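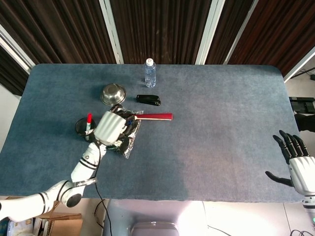
Photo: Fanni Bodnár

1/ Okay, craft table thread, as promised to the three of you who asked (hi Rami!). I have been putting this off since August because every time I sit down to write about the table I end up sitting at the table, and then the evening is gone.

2/ The covering first, as that's what everybody wants to know about. It's a blue-gray cloth, a bit like carpet, and I love it more than is reasonable. Papers stay put, scissors don't clatter, and my wrists are so much happier than they were on the bare top.

3/ It does show its life, I'll admit. There are darker and lighter patches all over, and a paler worn bit toward the lower middle. Hajnalka keeps telling me to replace it. I keep telling Hajnalka I'll think about it :)

4/ Rounded corners!! If you're shopping for a table and you walk through rooms the way I do (hips first, coffee in hand), please get rounded corners. I had a square one for years and my left side was one long bruise.

5/ The brown pleated curtains behind were a bit of a gamble. I was worried they'd be gloomy, but next to the white posts they look so cozy, and they hide the shelves where I keep 162 balls of yarn (I counted for the insurance form, don't judge me).

6/ Now, what lives on top. A shallow stainless steel bowl for pins and clips and whatever I empty out of my pockets. It came out of the kitchen and it is never going back. A magnet under the rim is a nice trick if you drop pins as often as I do.

7/ The black stapler is for paper patterns. I used to tape them, and then peel the tape, and then tear the pattern, and then say words. Two staples at the join and you're done.

8/ And a bottle of water with the cap screwed ON, please, toward the far edge, well away from the paper. Tibor learned this one on my behalf with a full mug and a finished card order, and we're still friends, just about.

9/ Somebody asked about cleaning the cloth. Lint roller after each project, a soft brush once a week, and a damp rag for glue while it's fresh. Once it has dried I just leave it and call it character.

10/ Next time I'll do the yarn shelves, if I can get them into a state fit for company. Send me your own tables in the meantime, messy ones especially!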